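Sepúlveda grade closed again -- anyone have real information?

ridgeline_dad
Posted 6:12 am

Closed at the lower gate as of five this morning. The sign just says ROAD CLOSED, no reason and no time. The county page still has yesterday's notice about sandbags. Does anyone up top know if it's a slide or just water over the road?

tanoak
Posted 6:20 am

Slide. It's at the second switchback above the Clarnis bridge, same spot as two years ago but bigger. I walked down to it with a flashlight. Both lanes are covered and there's a good sized fir lying across the uphill side. I didn't see any vehicles in it, but I only got close to one end.

ridgeline_dad
Posted 6:24 am

Thanks. Did you call that in?

tanoak
Posted 6:31 am

Yes. Dispatch already had it from a truck driver who had to back all the way down to the turnout. They said a geologist has to look at the slope before any equipment goes up there.

hollowcreek
Posted 6:58 am

The power is also out from the bridge up to Drosari Road. The utility map says 423 customers. No estimate for restoration. We have a generator and a freezer if anyone close by has insulin or anything like that needing to stay cold. Message me and I'll give you the address.

mk_lower_valley
Posted 7:15 am

From the lower side, the river is over the park but not over the levee road. You can still get from the school to the highway. The gauge at the bridge has been flat for the last hour.

pat_on_drosari
Posted 7:40 am

Same slope, same winter, same meeting coming up where they tell us it's being studied. They logged the bench above that switchback and took the culvert out, and it has come down twice since. I don't know what there is to study.

tanoak
Posted 7:52 am

They didn't take the culvert out. They replaced it with a bigger one, and it's there now. I was standing next to it this morning and it was running full.

pat_on_drosari
Posted 7:55 am

They replaced the lower one. The one at the landing was pulled when the contractor left and never put back. Go look in the summer when you can see the ditch.

gaugewatcher
Posted 8:10 am

There were slides on that slope long before the logging. The county hazard map from before the cut already had it shaded. I'm not saying the cut helped, but it was a bad slope to begin with. We had over five inches in two days at my house and the ground was already soaked from the week before. A lot of slopes are going to move with that much water in them.

pat_on_drosari
Posted 8:14 am

Then why did only that one move?

gaugewatcher
Posted 8:21 am

It isn't the only one. There's a small one on Fonisov Road by the water tank and another on the old rail grade. They don't make the news if they don't block anything.

hollowcreek
Posted 8:30 am

Can we keep the logging argument for the other thread? People are reading this one on phones with one bar.

ridgeline_dad
Posted 9:05 am

Update from the fire station. I called and got a person.

The grade is closed until at least tomorrow. Geologist is coming this afternoon if the rain lets up.
Fonisov Road is open to residents in both directions, one lane at the water tank, flagger until dark. After dark it closes.
Shelter is the school gym. Pets okay in the hallway if crated.
If you have a medical need above the slide, call the non-emergency number and they will work out a ride over Fonisov.

mk_lower_valley
Posted 9:22 am

Fonisov is fine in a pickup. I would not take a low car over it. There's a soft shoulder on the outside of the curve past the tank and it's a long way down.

newto_the_grade
Posted 9:48 am

We moved here in the fall, up near the end of Drosari. Is this an evacuation or not? I got an alert on my phone that said "prepare" and my husband didn't get anything.

tanoak
Posted 9:56 am

Not an evacuation. "Prepare" means have a bag by the door. The alerts go by which tower your phone is on, and half of Drosari picks up the tower across the valley, so you can't count on getting one. Sign up on the county site with your street address and you'll get it by phone call too.

One thing to check while you're at it. If you have a bank cut above the house, go look at it in daylight, from the side. If there are new cracks, or trees leaning that weren't leaning, or the spring you always had is suddenly muddy or stops, leave and call it in.

newto_the_grade
Posted 10:03 am

Thank you. There is a bank but it's behind the neighbor's place. I'll go look.

gaugewatcher
Posted 11:30 am

Gauge is down four inches from the peak. Rain is supposed to pick up again after three, not as heavy. The last discharge reading was 3,262 cubic feet per second, which is high for the Clarnis but well under the flood two years ago.

pat_on_drosari
Posted 11:47 am

For the record, the county had a quote for drain work on that slope after the last slide. It was in the packet for the April meeting. They put it off a year. I have the packet and I'll scan it when the power's back.

mk_lower_valley
Posted 12:05 pm

I was at that meeting. They put it off because the state match wasn't approved. Nobody voted against it.

pat_on_drosari
Posted 12:09 pm

Put off is put off. The road is closed either way.

hollowcreek
Posted 1:15 pm

Since the question has come up in three messages to me now, I'll put what we do for an outage here in one place. We've been through five of these. The first day is easy and people waste it. Fill every jug you have while there's still pressure, even if you're on the Drosari system, as the tank only lasts until evening without the pump. Eat what's in the refrigerator first and leave the freezer shut. Use as few dishes as you can, one plate each, wiped with a paper towel, so you aren't washing up with your drinking water.
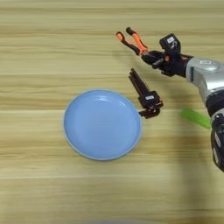
Run the generator outside and well away from the windows, and not in the carport. We run ours two hours in the morning and two at night and that holds the freezer fine. A 2,000 watt unit will do a refrigerator and a few lights but won't do a well pump, so don't plan on it. And check on the person on each side of you before dark. Knock, don't text -- texts are going through hours late.

gaugewatcher
Posted 1:31 pm

Good list. I'd disagree on the two hours. An older freezer that's half empty won't hold all day on that. Put a thermometer in it.

hollowcreek
Posted 1:38 pm

Ours is a chest freezer and it's full. Fair point if it's an upright.

newto_the_grade
Posted 2:20 pm

Looked at the bank. No cracks that I can see and the trees are straight. There's water coming out at the bottom but the neighbor says it does that every winter, and it's clear. Filling jugs now.

tanoak
Posted 2:26 pm

Clear is good. Look again tomorrow morning.

ridgeline_dad
Posted 4:10 pm

The geologist was up there for about an hour. I talked to the deputy at the gate afterward. More material is loose above the slide and they want it to drain before they put a loader under it. He said some 20 truckloads to clear what's on the road now, and that's if nothing else comes down. No search going on, and every car they were asked about has been accounted for.

pat_on_drosari
Posted 4:18 pm

Glad about the cars.

mk_lower_valley
Posted 4:40 pm

Flagger at the tank says they're closing Fonisov at five today, not at dark. If you're in town and need to get home, go now.

ridgeline_dad
Posted 4:43 pm

Leaving work now. Is there a line?

mk_lower_valley
Posted 4:47 pm

Six or seven trucks. It's moving.

ridgeline_dad
Posted 5:36 pm

Home. They let the whole line through. Water was across the road at the dip before Drosari but only a couple of inches. Gate was shut behind us.

hollowcreek
Posted 6:02 pm

Still no power here. Generator is on until eight if anyone wants to charge a phone.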